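Segmentation on white, part two

Spent most of the weekend on the perception side of Flulach, the brick placement stack. Control has been fine since the Prutik rewrite. What kept failing was the pose estimate for the target plate, and I had been blaming the wrong module for it.

The plate is white and so is the table. The old pipeline took a color threshold, found blobs, and fitted a rectangle to each one. Green, blue and yellow bricks come out clean every time. The plate comes out as a ragged set of shadow fragments, and the fitted rectangle wanders by as much as 2 mm between consecutive frames of a static table. One stud pitch of error I could detect and reject. A drift that small passes the sanity check and then the brick lands on top of the studs and rocks.

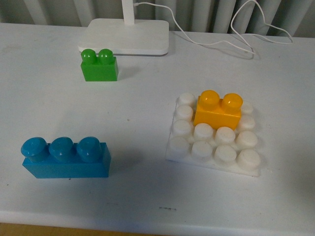 So I dropped the outline and went to the studs. Each one gives a faint shadow on one side, which is enough for a local template match. The matches go into a lattice fit with six parameters: origin, two axis vectors. Four by four is known in advance, so anything off the lattice is thrown out. Studs under a placed brick are simply missing points and the fit tolerates them. I stop trusting it below eight inliers.

Replay over 318 logged frames from Montecinos (our log server): the lattice fit converged on 93 percent. Most of the rest have the arm across the plate, and there I hold the last good pose.

Two things still open.

First, the lamp cable. Its curve produces edge responses that look enough like a stud row to seed a bad lattice. Masking the back of the table works but it is a hack, and it will break when the camera moves.

Second, Veltel, the planner, caches the plate pose at the start of a task and never asks again. If the plate gets nudged during a press, the second brick goes in at the old angle. I have a branch that subscribes to pose updates between grasps. It costs nearly 2 seconds per cycle, all of it in replanning, so next I am profiling the collision checker.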